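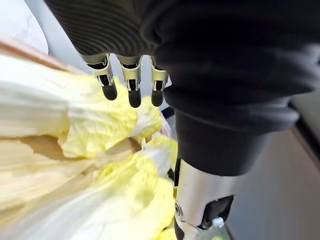 Birsen Avcı 님은 지난 회의록에 자신이 '동의했다'고 적힌 대목을 고쳐 달라고 했다. 동의한 적은 없고 한숨을 쉬었을 뿐이며, 한숨은 한국어에서도 터키어에서도 찬성표로 치지 않는다는 것이다. 이의 없어 '동의했다'를 '한숨을 쉬었다'로 정정한다.

비스타리 번역모임 4월 정기회의록
작품: 장편소설 『가르나뭄』(Garnamum) 한국어판
시작: 오후 5시 (공지한 시각은 그보다 일렀음)
기록: 지난번에 결석한 죄로 이번에 맡은 사람

1. 지난 회의록 확인

위의 정정 외에 두 건이 더 나왔다. 첫째, 지난 회의록에 '활발한 토론'이라고 적힌 부분은 쉼표 하나를 놓고 벌어진 일이니 '토론'으로 충분하다는 의견. 받아들였다. 둘째, 회의록이 너무 길다는 의견. 역시 받아들였고, 그래서 이번 회의록에는 받아들였다는 사실을 적는다.

2. 지명 표기: Beseck

강가의 마을 Beseck을 어떻게 적을 것인가. 지난 회의에서 '베세크'로 확정했고, 그전 회의에서는 '베섹'으로 확정했다. 이번에도 확정이 필요하다는 데에는 모두 뜻을 같이했다.

베섹파의 논거: 원문에서 마을 사람들은 말을 짧게 끊는 것으로 나온다. 제 마을 이름을 길게 늘여 부를 리 없다. 교정지에서 줄도 덜 넘어간다.

베세크파의 논거: '베섹에서', '베섹의'는 소리 내어 읽으면 입안에서 걸린다. 낭독회 때 '베섹 색시'라는 구절에서 독자 몇 분이 웃었는데 그 장면은 장례식이었다.

절충안으로 '베세익'이 나왔으나 제안자 본인이 다시 읽어 보고 철회했다. 주인공의 할머니만 사투리로 '베섹'이라 하고 나머지는 '베세크'라 하자는 안도 있었다. 할머니가 1장에서 돌아가신다는 점이 지적되었고, 회상 장면이 많다는 반론이 있었다.

결정: 베세크. 할머니도 베세크. 이 안건은 인쇄가 끝날 때까지 다시 올리지 않는다. 이 문장은 지난 회의록에도 있었다.

3. 등장인물의 말투: 크비아트코프스키 경감

크비아트코프스키(Kwiatkowski) 경감은 원문에서 누구에게나 똑같은 말투를 쓴다. 한국어에는 그런 말투가 없다. 현재 초고에서는 경감이 시장에게 존댓말, 부하에게 반말, 용의자에게는 옮긴 사람에 따라 둘 다 쓴다. 3장에서 존댓말로 심문받던 빵집 주인이 4장 첫머리에 아무 일 없이 반말을 듣는다. 독자가 그 사이에 무슨 일이 있었다고 여길 수 있다. 원작에는 아무 일도 없었다.

'하오체'로 통일하자는 의견이 나왔다. 시험 삼아 한 쪽을 소리 내어 읽었다.

"문을 여시오. 빵을 보러 온 것이 아니오."

잠시 말이 없다가, 나쁘지 않다는 쪽과 사극이라는 쪽으로 갈렸다. Birsen Avcı 님은 원작의 경감은 우스운 사람이 아니라 피곤한 사람이며, 지금 읽은 경감은 말 위에 앉아 있는 것 같다고 했다. 원작에 말은 나오지 않는다.

다음 안으로 '해요체'를 시험했다.

"문 여세요. 빵 보러 온 거 아니에요."

피곤함은 살아났으나 경찰이라는 느낌이 없어졌다. 택배 같다는 말이 나왔고, 그 뒤로는 다들 택배로 들려서 더 논의하지 못했다.

결정: 용의자에게는 존댓말로 하되 문장을 짧게 끊는다. 화가 나면 더 정중해지는 것으로 한다. 빵집 주인 부분은 3장을 기준으로 4장을 고친다. 4장을 옮긴 분이 3장을 기준으로 삼는 근거를 물었고, 3이 4보다 앞이라는 답이 있었다. 회의록에 남겨 달라고 하여 남긴다.

4. 용어집

공유 용어집이 3723행이 되었다. 소설에 그만큼 많은 용어가 나와서가 아니라, 같은 낱말을 각자 자기 방식으로 새로 올렸기 때문이다. '수문'만 해도 '수문', '수문(水門)', '수문 (강)', '수문?', '수문 맞음'이 각각 다른 행에 있다. '수문 맞음'을 누가 올렸는지는 밝혀지지 않았다.

비고란이 대화방처럼 쓰이는 문제도 있다. '등불' 행의 비고란에서는 두 분이 지난겨울부터 논쟁 중인데, 읽어 보면 중간쯤부터 등불 이야기가 아니다. 당사자들은 용어집 밖에서 계속하기로 했다.

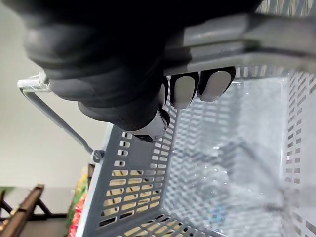 중복을 정리하는 방법으로는 가나다순으로 나누어 맡자는 안이 통과되었다. 'ㅂ'을 맡으면 베세크가 딸려 오기 때문에 'ㅂ'에는 지원자가 없었고, 제비를 뽑았다. 뽑힌 분은 베섹파다. 결과를 인정하되 2항의 결정을 한 번 더 소리 내어 읽어 드렸다.

정리하는 동안에는 새 행을 올리지 않는다. 급한 낱말은 종이에 적어 두었다가 다음 회의에 들고 온다. 종이를 잃어버리면 급하지 않았던 것으로 본다.

5. 각주를 어디까지 달 것인가

지금 초고에서 각주가 제일 많은 곳은 11장이다. 잔칫상 장면인데, 음식 이름마다 각주가 붙어 있어 본문이 각주 위에 얇게 얹힌 모양이 되었다. 한 각주는 수프의 기원에서 시작해 옮긴이가 이스탄불에서 먹은 점심으로 끝난다. 점심 부분이 본문보다 재미있다는 의견이 있었으나 그래서 더 곤란하다는 의견이 우세했다.

Birsen Avcı 님은 터키 독자도 그 수프가 뭔지 모른다고 했다. 작가가 지어낸 음식이라는 것이다. 그렇다면 기원은 어디서 찾았느냐는 질문이 나왔고, 해당 각주를 단 분은 비슷한 수프가 있었다고 대답했다.

결정 사항은 다음과 같다.
지어낸 음식에는 각주를 달지 않는다.
있는 음식은 본문에서 풀어 쓸 수 있으면 풀어 쓴다.
옮긴이의 점심은 후기로 옮긴다. 후기가 길어지면 그때 가서 또 한숨을 쉰다.

6. 일정

출판사에서 다음 달까지 앞부분 80쪽을 보내 달라고 한다. 보낼 수 있다는 분과 보낼 수는 있다는 분이 있었다. 조사 하나 차이인데 여기 모인 사람들은 그런 차이로 먹고사는 터라 한참 이야기했다.

초고는 쪽수로는 이미 넘겼으나, 2항과 3항의 결정에 따라 마을 이름이 나오는 모든 곳과 경감이 입을 여는 모든 곳을 다시 봐야 한다. 경감은 말수가 적다고 1장에 분명히 적혀 있지만 2장부터 쉬지 않고 말한다. 이것은 원작자의 문제이므로 안건으로 다루지 않았다.

1장과 2장은 서로 바꾸어 읽고, 고친 곳은 색을 달리해 표시한다. 빨강은 오역, 파랑은 취향. 지난번에는 거의 모두 빨강이었는데, 취향을 오역으로 표시하지 말아 달라는 당부가 있었다. 취향이 틀린 경우에는 어떻게 하느냐는 질문에는 답하지 않고 넘어갔다.

7. 기타

제목의 '가르나뭄'이 나물 이름 같다는 독자 의견이 출판사를 통해 들어왔다. 한번 듣고 나니 그렇게만 들린다는 분이 여럿이다. 바꿀 수 있는지 출판사에 물어보기로 했고, 바꾸자는 뜻으로 묻는 것은 아님을 함께 적기로 했다.

맞춤법 검사기가 '베세크'를 계속 '베스트'로 고친다. 이미 '강가의 베스트'로 넘어간 원고가 한 부 있다. 회수 중.

간식비는 지난달과 같이 걷는다. 단, 견과류는 낭독 시간 이후에 연다.

다음 회의 안건: 11장 각주 처리 결과, 용어집 정리 현황, 제목에 관한 출판사 답변. 베세크 표기는 안건이 아님. 다음 기록은 'ㅂ'을 맡은 분이 한다.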